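Clulmont Allotment Association
Minutes of the meeting held on November 30, 2016

Minutes of the October meeting were agreed. Apologies had come in from two members.

Water. The bill from Jukance is £246, against £223 last year. The trough on plot 7 still drips and a new valve is on order. It was agreed to turn the supply off until spring.

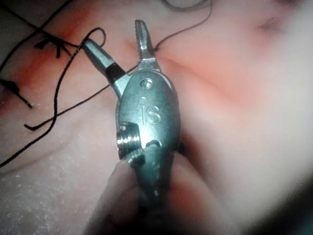 One member asked whether the bill could be split by plot size. Left for the next meeting.

Hedge. Goltow Lane side to be cut before the new year.

Any other business. None.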